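Dress pack and bin reset on the Clernham cell

The bin had crept toward the arm again. It sits on flat cardboard, and enough contact with the side walls will walk it along. Myroslav had been correcting the offset in software, which worked until the error got past 3 mm and the gripper started touching down on the rim.

I put the bin back on its marks and clamped the left rim in two places. Then I jogged the KUKA to the near corner pose and checked the cables for slack.
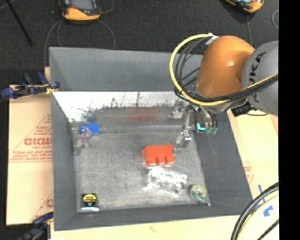
Slack matters most at the wrist. With too little, the hoses pull on their fittings when the last axis turns. With too much, the loop drags over the wall. I rewrapped the bundle, then ran 100 cycles at low speed and 200 at normal speed with mixed items on the floor of the bin. No rim contacts in the log.

Still to do: replace the cardboard, and get Yaryna's new offsets into the startup file. The old ones are commented out for now.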